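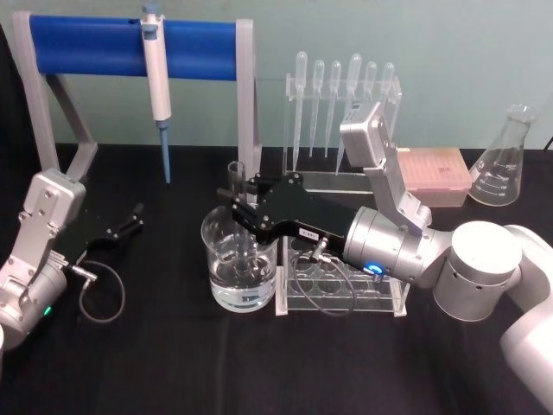 Demonstrationen für Laboraufgaben aufzeichnen: Reagenzglas in Becherglas eintauchen

Stand: 3.11.23
Bearbeitung: Irén Medve, Đạt Phan

Die Anleitung gilt für den zweiarmigen Aufbau im Projekt Jilbridge. Aufgezeichnet werden teleoperierte Demonstrationen, aus denen später eine Policy per Imitation Learning trainiert wird. Die Grundkalibrierung beider Arme und die Einrichtung der Aufzeichnungssoftware Trunano werden vorausgesetzt.

1. Arbeitsfläche vorbereiten

Den Tisch vollständig mit dem schwarzen Tuch abdecken. Leichte Falten sind zulässig, unter den Glasgeräten muss der Stoff jedoch flach liegen. Das Becherglas etwa zur Hälfte mit Wasser füllen und in den gemeinsamen Arbeitsraum der Arme stellen. Der Reagenzglasständer aus Acryl kommt rechts daneben. Zwischen Ständer und Becherglas keine weiteren Gegenstände platzieren.

Pipettenständer, Transferpipetten, Spitzenbox und Erlenmeyerkolben gehören in den hinteren Bereich. Sie werden in dieser Aufgabe nicht gegriffen, dienen aber als Ablenkobjekte. Ihre Anordnung wird nach jedem Block geändert.

2. Greifer und Kabel prüfen

Beide Greifer einmal vollständig öffnen und schließen. Die Kabel an den Handgelenken dürfen durchhängen, sich aber bei keiner Bewegung am Ständer oder am Becherglas verfangen. Kritisch ist die Drehung des rechten Handgelenks beim Übergang vom Ständer zum Becherglas. Diese Bewegung vor Beginn einmal langsam und ohne Reagenzglas abfahren.

3. Kameras kontrollieren

In der Handgelenkkamera des rechten Arms müssen die Fingerspitzen und der obere Rand des Becherglases sichtbar sein. Klarglas und Acryl haben vor dem dunklen Tuch nur wenig Kontrast. Die Belichtung deshalb fest einstellen – die Automatik regelt nach, sobald ein weißes Armsegment ins Bild kommt. Der gewählte Wert gilt für die gesamte Sitzung.

4. Episode aufzeichnen

Beide Arme in die Startpose fahren, Aufzeichnung starten, dann:

a) Das Reagenzglas mit dem rechten Greifer im oberen Drittel fassen.
b) Senkrecht aus dem Ständer heben, bis das untere Ende frei ist.
c) Über das Becherglas fahren und die Bewegung kurz anhalten.
d) Senkrecht absenken, bis das untere Ende eintaucht. Den Boden des Becherglases nicht berühren.
e) Anheben, zurückführen und in derselben Bohrung absetzen.

Der linke Arm bleibt bei dieser Variante mit geöffnetem Greifer in Wartestellung. Seine Gelenkwinkel werden trotzdem mitgeschrieben, damit das Datenformat mit den beidhändigen Aufgaben übereinstimmt.

Eine Episode darf bis zu 81 Sekunden dauern. Längere Episoden verwirft Trunano beim Export.

5. Korrekturen und Abbrüche

Kleine Korrekturen beim Einfädeln sind erwünscht und werden nicht herausgeschnitten. Abzubrechen ist, wenn das Glas im Greifer rutscht, das Becherglas verschoben wird oder ein Arm in die Kraftbegrenzung läuft. Abgebrochene Episoden erhalten das Label »fail« und bleiben erhalten – Necati Saraç verwendet sie für den Erfolgsklassifikator.

6. Variation zwischen den Episoden

Nach jeweils sechs Episoden die Position des Becherglases um einige Zentimeter ändern und eine andere Bohrung im Ständer wählen. Der Wasserstand wird nur zwischen den Blöcken verändert. Ein Block umfasst 146 gültige Episoden.

7. Export

Vor dem Export die Zeitstempel von Kamera und Gelenkdaten vergleichen. Bei Versatz die Aufzeichnung neu synchronisieren, nicht von Hand verschieben. Der Datensatz wird anschließend unter der Aufgabennummer 3612 abgelegt. Fragen zum Ablageschema beantwortet Mỹ Tạ.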